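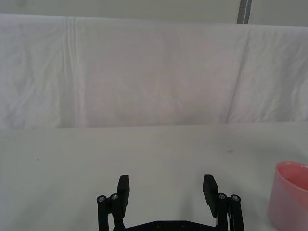
*Reading time: 1 minute*

## Keeping a pale tabletop clean

A light surface shows everything, so wipe it often and keep the method simple.

- Brush off crumbs with a dry cloth first. Grit dragged around under a wet one leaves fine scratches.
- Use warm water and a drop of dish soap, then rinse the cloth and go over it again. Soap film is what makes a pale top look gray.
- Tea rings: spread on a paste of baking soda and water, leave it for 5 minutes, and wipe – no scrubbing pads.
- Check the bottom of a cup before you put it down. A pink or red one with worn glaze can leave a faint colored mark.
- If white fabric hangs behind the table, keep the hem clear of the wet surface and wash it at the same time as your dishcloths.

Ink is harder. Dab it with rubbing alcohol on a cotton ball, and test a hidden spot first.

Updated 18 March 2023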